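Household robotics

Tidying is one of the chores most often set for robot arms. Sorting objects into baskets is a common early test.
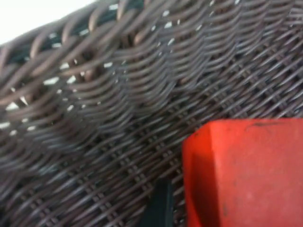

Red object and woven wicker, close up.

Machines still work slowly outside fixed routines.

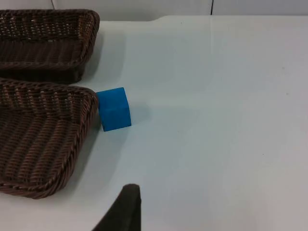

Shop-floor sorting was automated first, as parts arrive in known positions. Homes are less orderly – a blue cube beside a basket rim leaves little room for a finger.

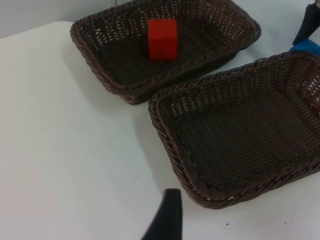

Laundry is harder, as cloth changes shape.
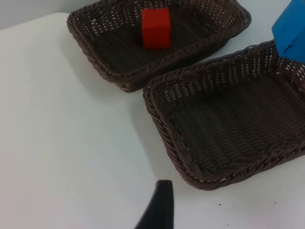

Most homes still rely on people for both.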